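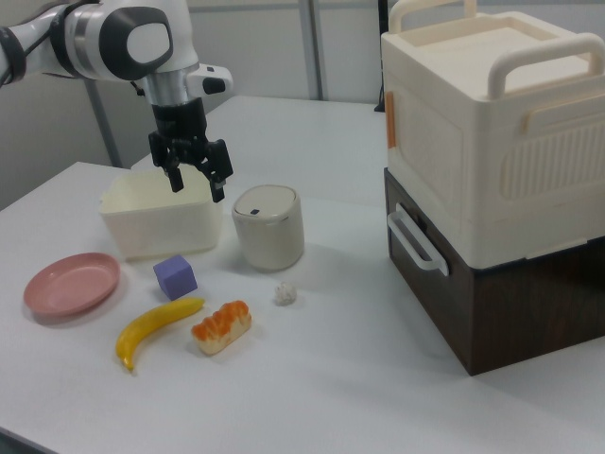 Radiators, then. I promised last month I'd write something about bleeding them and over 26 of you replied asking me to get on with it, so I've finally been round the house with the key and an old tea towel.

Ours is a draughty semi on the Plivton side of town and the back bedroom has never warmed up properly. The top of the radiator was stone cold, the bottom was lovely — classic trapped air. Turn the heating off first and let everything cool down (I didn't, the first year, and got a very hot wrist). Pop the key on the little square valve at the top, give it a quarter turn anticlockwise and wait for the hiss. Once water starts to dribble, close it up again. Start downstairs and work your way up.

Then go and look at the pressure gauge on the boiler! I forgot this bit completely and woke up on Wednesday to no hot water at all. Mine had dropped right down and needed topping up through the filling loop, a two-minute job once I'd found the leaflet.

If a radiator is warm at the top and cold at the bottom, that's more likely sludge, and bleeding won't shift it. We had the whole system flushed by Studonden in April and the hall is like a different room now, though it did take them most of the day and I had to move the piano.

Next month I'm hoping to get on to thermostatic valves, and the one in our bathroom that's been stuck on 3 for as long as we've lived here. If you've freed one without breaking it, do write in.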